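Grullinness — Tabletop Cell Inspection Checklist
Completed by: Tülin Oral
Second reader: Erdal Demirtaş
Cell: Watik 3, food handling bench

1. Emergency stop reachable from both operator positions
OK. Pressed it from each side, arm powered. The form never asks whether it was pressed, only whether it can be reached, and I'd call that half a check.

2. Speed limit set and locked
Set to 40 percent. "Locked" means a password, and the password was on a sticky note. Marked FAIL until Kári Bergmann changes it.

3. Camera mounts and poles tight
OK by hand. I would like a torque figure. The supplier's sheet says "firmly," and that could mean anything.

4. Cables secured and out of the arm's path
OK at rest. Not checked at full reach — Obi's manual asks for it and our form doesn't. Please add a line.

5. Work surface clear except for task items
OK. Dish and strawberry on the main table, nothing else within the pick area.
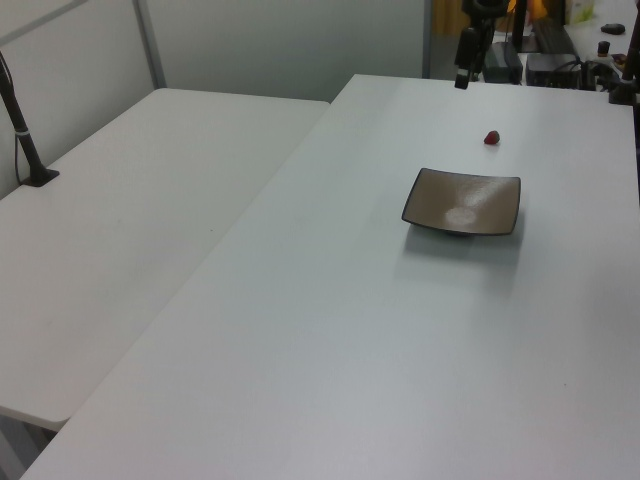

Does a cell that handles only soft, light items still need a risk assessment?
It needs one, and the assessment has to cover the arm, the tool and the whole task. A strawberry weighs next to nothing, but the arm carrying it can still trap a hand against the table.

6. Gripping force limit recorded
Recorded as 12 N. No date, no initials, no note of how it was measured. A number with no method is a guess in a box. FAIL.

7. Floor marking around the cell
Marked 900 mm out from the table edge. I asked Cengiz Başaran where that distance came from and he said the last form. Someone should work it out from the arm's real reach and stopping distance.

8. Restart needs a deliberate action after a stop
OK. Released the stop button and the arm stayed put until reset. Tried it 3 times.

9. Operators trained and listed
Saadet Çetinkaya is on the list. The Saturday crew isn't. FAIL.

Result: not released. Items 2, 6 and 9 to be closed before the arm runs with anyone inside the marking. Item 7 stays open — I won't sign for a distance with no source.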